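Premo veröffentlicht Ponix: Planungssoftware für kleine Roboterarme geht in die erste freie Ausgabe

Konddale, 7. März

Wer schon einmal einen Abend damit zugebracht hat, einem kleinen Tischroboter beizubringen, ein weiches Ding von einer Stelle an eine andere zu legen, der weiß, wie viel Geduld dazu gehört, und der wird vielleicht verstehen, warum wir uns bei Premo über den heutigen Tag so freuen. Nach einem langen Winter, vielen Kannen Tee und insgesamt 471 protokollierten Testläufen geben wir Ponix 1.0 frei, unsere Software für die Bewegungsplanung und Objekterkennung an Armen mit einfachen Hobby-Servos.

Ponix bringt zusammen, was bisher meist aus einzelnen Skripten zusammengesteckt werden musste: die Erkennung der Gegenstände auf dem Tisch, die Wahl eines Anfahrwegs, die Ansteuerung der Servos und ein Protokoll, in dem man hinterher nachlesen kann, an welcher Stelle der Planer sich wofür entschieden hat. Gerade dieses Protokoll ist uns ans Herz gewachsen. Es zeichnet jede verworfene Bahn mit auf, und wer es einmal in Ruhe durchblättert, lernt über seinen eigenen Arm mehr als aus jedem Datenblatt (so ging es uns jedenfalls!).

Die Standardaufgabe, an der wir die Software entwickelt haben, ist mit Absicht bescheiden gewählt: ein hellblaues Plüschtier, eine runde weiße Schale, eine dunkle Tischfläche. Für die Bilderkennung steckt darin mehr, als man meinen möchte. Plüsch hat keine klare Kante, er gibt nach, und liegt er erst in der Schale, muss die Erkennung beides auseinanderhalten, den Stoff und den Rand.

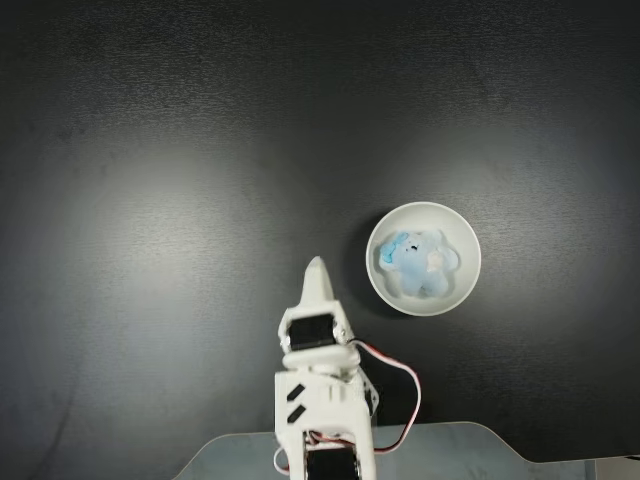 Bei Roussel, wo Ponix seit Dezember in der Vorabfassung läuft, sieht man das ähnlich und doch ein wenig strenger: Die Planung sei angenehm nachvollziehbar, heißt es von dort, aber man wünsche sich für weiche Gegenstände noch eine feinere Einstellung der Greifpunkte, und die Kalibrierung dürfe beim ersten Mal gern besser erklärt sein.

Diesen Wunsch haben wir uns zu Herzen genommen. Die Kalibrierung führt nun in 11 Schritten durch alle Gelenke, zeigt zu jedem Schritt den erwarteten und den gemessenen Winkel an und lässt sich jederzeit unterbrechen und später fortsetzen. Die feinere Einstellung der Greifpunkte liegt als Vorschau bei und muss in den Einstellungen eigens eingeschaltet werden; wir möchten sie gern noch ein wenig reifen lassen, bevor sie zur Voreinstellung wird.

Neu ist außerdem die getrennte Behandlung von Objekt und Ziel. Ponix führt für beide eine eigene Schätzung der Lage und plant neu, sobald sich eine davon ändert, ohne dass der ganze Ablauf von vorn beginnen muss.
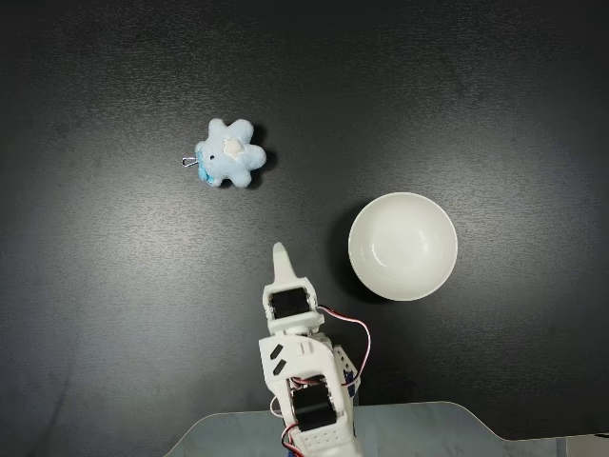

Plüschtier und leere Schale auf der Testfläche, im Vordergrund der Roboterarm. Foto: Premo

Zum Umfang der ersten Ausgabe gehören 31 vorbereitete Aufgaben, die sich ohne Programmierkenntnisse starten und mit ein paar Zeilen abwandeln lassen, dazu ein Simulator und ein ausführliches Handbuch auf Deutsch und Englisch. Ponix läuft auf gewöhnlichen Rechnern unter Linux und kommt ohne eigene Grafikkarte aus. Für Schulen, Werkstätten und alle, die zu Hause tüfteln, ist die Nutzung kostenlos; Betriebe erhalten auf Anfrage eine Lizenz mit Betreuung.

Wir danken allen herzlich, die Vorabfassungen ausprobiert und uns Fehlerberichte geschickt haben, auch die sehr langen. Rückmeldungen zur Ausgabe 1.0 nehmen wir über das Formular im Programm entgegen und beantworten sie, so schnell wir können.

Über Premo
Premo entwickelt in Konddale Software für Steuerung und Wahrnehmung kleiner Roboter. Pressematerial und Testzugänge stellt die Pressestelle auf Anfrage bereit.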